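Household inventory, second pass

Jun 21, 2019

The list now has 499 lines. I started it in May, after the insurer asked for a schedule of contents and I found I had none. The format is a flat text file: one item per line, with fields for location, category and replacement cost.

Small goods are the slow part. Snacks, stationery, anything that lives in a basket.

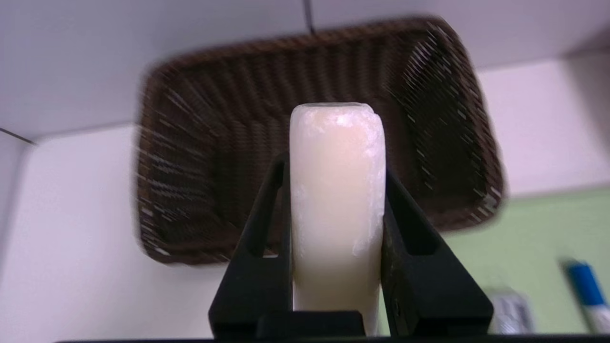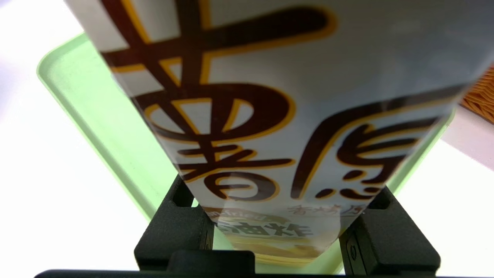 Eraser, pencil case and marker on the green tray: 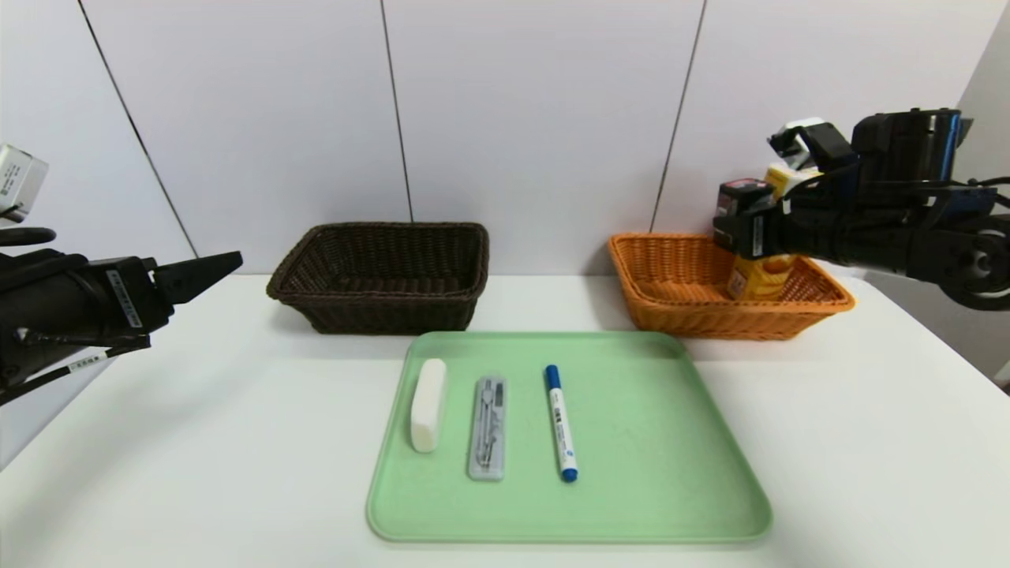
My rule is that anything under five dollars gets grouped by container. A basket is one line with one value. Without the rule I had 705 lines and a kitchen drawer that took a whole evening.

Location codes are two letters for the room and two digits for the shelf. Jamila Dissanayake suggested coding by wall instead, as she did in her apartment on Arroyo. I tried it in the hallway and went back, as bookcases move and the codes then have to be redone.

Costs are today's retail price, before tax. For the 70 items I could not find on sale anywhere, I used the closest current model and put a Q in the last field. The desk lamp from Finton is one of these. I entered it at 400, including the spare shade.

Still to do: the closet under the stairs and the bicycle parts.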